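How to Clean Crumbs and Fine Dust from an Office Carpet

In our office in Momedton we have a low gray carpet in all rooms, and since May I am the person who takes care of it. A carpet of this color is forgiving, it hides a lot. But sand and crumbs stay down in the pile and they rub the fibers each time somebody walks. I write down my method for one room of normal size. It takes me less than an hour, without the drying.

What you need

A vacuum cleaner with a brush head and a narrow nozzle
A stiff hand brush
Two white cotton cloths
A bucket with lukewarm water
A mild carpet soap (I use the one from Camusa)

Step 1. Clear the floor

Move the chairs, the bins and the cables away from the area. Pick up by hand everything that is bigger than a grain of rice. Paper clips and staples can damage the vacuum brush, so please look also under the desks.

Step 2. Loosen the pile

Take the hand brush and go over the carpet in short strokes, first in one direction and then across. Do not press hard. Near the walls and the desk legs you will need more strokes, the dust collects there.
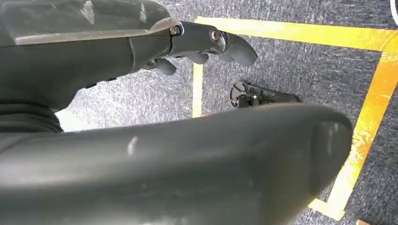 Darragh Mac Mathúna wrote to me that he does the brushing after a first quick vacuuming, and that on a looped carpet he leaves out the stiff brush completely, as it pulls the loops up. He uses a soft clothes brush for it. I tried his order on Thursday and the dust was less in the air, so you can do it in this way too.

Step 3. Vacuum slowly

Go forward with the brush head, then come back on the same line. Count two seconds for each arm length. After this, turn 90 degrees and repeat the whole area. Finish the edges with the narrow nozzle.

Step 4. Treat the spots

Put 2 spoons of soap in the bucket. Wet one cloth, squeeze it well and press it on the spot, from the outside to the middle. Never rub. Then press with the second cloth, dry, until no more color comes out. For old coffee you must maybe repeat it three times.

Step 5. Let it dry

Open a window and wait some 100 minutes before you put the furniture back. If the chair has metal feet, put a piece of cardboard under each one until the next day, otherwise you can get rust marks.

How often

I do steps 1 and 3 every week, and the complete method once in a month. The corridor gets it twice.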